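Please stop disabling buttons without a word

I write desktop software for a small company in Jurine, and for many years I disabled buttons like everybody else. If the form was not complete, the Save button became grey. I thought this was polite to the user. Now I think it is a bad habit and we should give it up.

A grey button says no, but it does not say why. In our order program, Kaltton, one screen has 80 fields on 4 tabs. The mistake can be on a tab which the user does not see. He presses the grey button, nothing happens, and he telephones us. Last year we had 218 such calls, and the answer was nearly always one empty field.

There is also the question of the keyboard. In our toolkit a disabled control does not take the focus, so a person who moves with the Tab key jumps over it and may never learn that it exists.
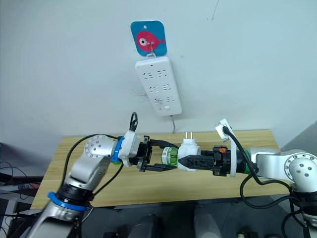
Reading time: 1 min

My proposal is simple. Leave the button enabled, check the form when it is pressed, and put the focus on the first wrong field with a short message beside it. My colleagues in the Prumarau office say this is more work. It is, a little. We changed the main screen of Kaltton in one Wednesday afternoon, and the old binding code was more difficult to remove than the new code was to write.

I accept one exception, when an action is already running and a second click would do harm. Even then, please write some words next to the button.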